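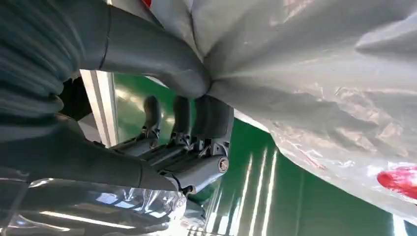 It would be easier, one user wrote after the March revision, if the manual said outright that film is a different job from cartons and gave it a section of its own, because the force settings carried over from rigid parts had the fingers pushing straight through the bag. The settings for bags and loose sheet have been moved out of Section 5 and are collected below.

6. Handling Bags and Film

6.1 Scope

This section covers set-up of the Naltar hand for plastic bags, liners and loose sheet, clear or translucent. It assumes that the hand is mounted, that the cable check in Section 3 is complete, and that Buvska is installed on the cell computer. For filled bags, see Section 7.

Film gives very little resistance at first contact. A fingertip can press a deep dimple into a crumpled sheet before the force reading changes. Set up the approach by position first and by force second.

6.2 Before You Start

1. Stop the arm and lock out the cell.
2. Check the ribbed sleeve at the wrist. The ridges must be evenly spaced, with no film caught between them.
3. Check the knuckle linkage. Levers and rods must move freely by hand with the power off.
4. Check the cable loop at the knuckle. The loop must return into the assembly without touching the work surface at any finger position.
5. Wipe the fingertips with a dry, lint-free cloth. Do not use alcohol on the tip pads.
6. Restore power and home the hand.

CAUTION: Keep fingers and loose clothing clear of the knuckle linkage while the hand is homing. The linkage is exposed and closes without warning.

NOTE: Homing takes 12 seconds. If the hand has not finished in that time, Buvska shows code 37. See 6.6.

6.3 Loading the Film Profile

1. In Buvska, open Hand > Profiles.
2. Select FILM-A for bags and liners, or FILM-B for flat sheet.
3. Set Contact Force to 13 percent.
4. Set Closing Speed to 30 percent.
5. Set Slip Response to Low.
6. Save the profile under a new name. The factory profiles are overwritten at each update.

Slip Response must not be left at High. Film slides over itself inside the grip, and the hand reads this as a part being lost. At High it will tighten repeatedly until the film stretches or tears.

6.4 Teaching the Grasp

The grasp used for film is a push and gather. One finger presses into the sheet to raise folds, and the remaining fingers close on the folds.

1. Place one empty bag on the work surface. Do not flatten it.
2. Jog the hand to a low angle beside the bag, palm toward the film.
3. Extend the lead finger until the tip touches the film. Creases will spread from the point of contact.
4. Store this position as P1.
5. Advance the lead finger until the film bunches ahead of the tip. Store as P2.
6. Close the other fingers under the bunched film. Store as P3.
7. Raise the hand slowly and check that the film lifts with it.
8. Lower, open, and repeat from step 2 with the bag in a different position.

Teach at least five positions. Bags do not fall the same way twice, and a grasp taught on one position will miss often.

NOTE: If film lies over the knuckle at P3, move P1 farther from the open edge of the bag. Film over the knuckle can be drawn into the gap between the hand parts when the fingers open.

CAUTION: Do not pull trapped film out with the hand under power. Lock out the cell, open the fingers by hand, and lift the film away in the direction of the linkage rods.

6.5 Lighting and Vision

Glossy film and glossy work surfaces both reflect ceiling lights. The vision tool may take a reflection for the edge of a bag.

1. Switch on all the lights that will be used in production.
2. Run Vision > Edge Test with no film present.
3. Mask any bright band the tool reports as an edge.
4. Place a bag and run the test again.
5. Where false edges remain, turn on Cross Polarizer in the camera menu and increase exposure by one step.

Colored items behind or under clear film may be reported as part of the bag. Remove them from the pick area or add them to the ignore list.

Repeat the test after any change to lamps, floor coating or table covering. The Crenshaw mounting table is supplied with a matte top and normally needs no masking.

6.6 Fault Codes

Code 12: No contact found. The lead finger reached P2 with no change in force. Reteach P1 lower, or raise Contact Force by one percent.

Code 30: Slip limit. Check that Slip Response is set to Low and that the tip pads are clean.

Code 37: Homing not complete. Look for film in the sleeve or linkage. Home again. If the code returns, do not run the hand; contact Wolomis service with the log file.

6.7 Care After Film Work

1. At the end of each shift, open all fingers fully and power down.
2. Brush out the gap behind the knuckle with the nylon brush supplied.
3. Check the hinge bolts for looseness. Tighten only with the driver in the kit.
4. Discharge static from the fingertips at the grounding point before storing the hand.

Scraps of thin film are hard to see against the gray housing. Use a hand lamp held at a low angle.

Related sections
Section 3: Cable Routing and Checks
Section 5: Rigid Parts and Cartons
Section 7: Filled Bags and Pouches
Buvska Profile Reference
Naltar Spare Parts List
Crenshaw Table: Mounting and Leveling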